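Kulolier 3 – programa de escritorio para revisar, alinear y etiquetar demostraciones grabadas con pinza de mano

Fabricante: Solheim · Licencia por puesto · Disponible desde noviembre · Ref. 3341

¡Hola! Soy Verena Oberholzer y llevo esta ficha desde la primera versión, así que perdonad si me enrollo. Kulolier coge lo que habéis grabado con la pinza y con la cámara de cabeza, lo pone todo en la misma línea de tiempo y os deja unas trayectorias que el planificador del brazo puede leer sin que nadie tenga que escribir scripts a mano. Lo uso a diario y todavía le encuentro atajos nuevos (el último, la tecla M para saltar al siguiente marcador perdido, una maravilla).

La vista que más abro es la de cabeza. Se ven los dos antebrazos, los dos marcadores cuadrados en la base de los dedos y el objeto que interesa, en este caso una bolsa de detergente de pie sobre una caja negra. Con los dos marcadores a la vista, Kulolier calcula la apertura de la pinza y la dibuja debajo del vídeo.

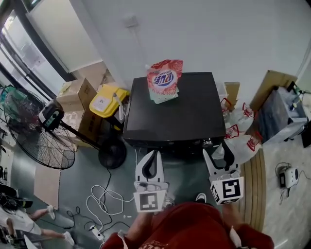
¿Hace falta una tarjeta gráfica dedicada para trabajar con Kulolier?
Para revisar y etiquetar basta un portátil normalito; la gráfica se nota al recalcular trayectorias de sesiones largas, que es cuando el módulo de percepción trabaja de verdad.

Luego está Plorier, el módulo de percepción, que viene incluido. Lo que hace es corregir la distorsión del gran angular, buscar los marcadores y reconstruir por dónde ha pasado la pinza. En la versión anterior se liaba bastante con las superficies brillantes: un reflejo en un panel oscuro y te colaba un punto falso en el mapa. Ahora puedes pintar una máscara encima del panel con el pincel, guardar esa máscara como plantilla y aplicarla a toda la sesión. Una toma como la del microondas Midea, con el frontal reflectante y la pantalla encendida en 0:30, es justo el tipo de material con el que pruebo las máscaras.
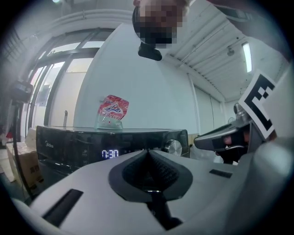
¿En qué formatos exporta las trayectorias?
Exporta a CSV y a HDF5, con la pose de la pinza, la apertura y la marca de tiempo de cada fotograma; las etiquetas van en un archivo JSON aparte.

El panel de calidad también ha cambiado. Cada demostración lleva una barra de color según lo segura que esté la reconstrucción, y puedes filtrar por ahí antes de exportar. Yo pongo el umbral alto y reviso a mano lo que queda fuera – suele ser poco y casi siempre son giros rápidos de muñeca. Para que os hagáis una idea, una sesión de 400 demostraciones la dejo lista en unos 18 minutos, café aparte. Las salas grandes le sientan bien: techos con relieve, barandillas, tubos fluorescentes, marcos oscuros de ventana, todo eso son bordes a los que agarrarse cuando la pinza apunta hacia arriba.

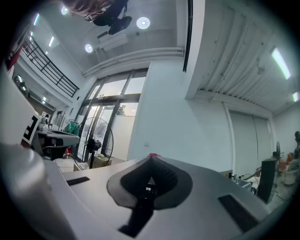
También se puede fijar una zona del techo como referencia y reutilizarla en las sesiones siguientes, siempre que no cambiéis de sala. Se hace desde Plorier, en el menú Mapa, y conviene ponerle un nombre que entendáis dentro de unos meses (yo tengo tres que se llaman «prueba» y ya no sé cuál es cuál).

Si venís de Dollness, el importador lee los proyectos antiguos con sus etiquetas, aunque las máscaras hay que volver a pintarlas. La licencia incluye las actualizaciones de la versión 3 y el soporte por correo, que contesto yo misma por las mañanas.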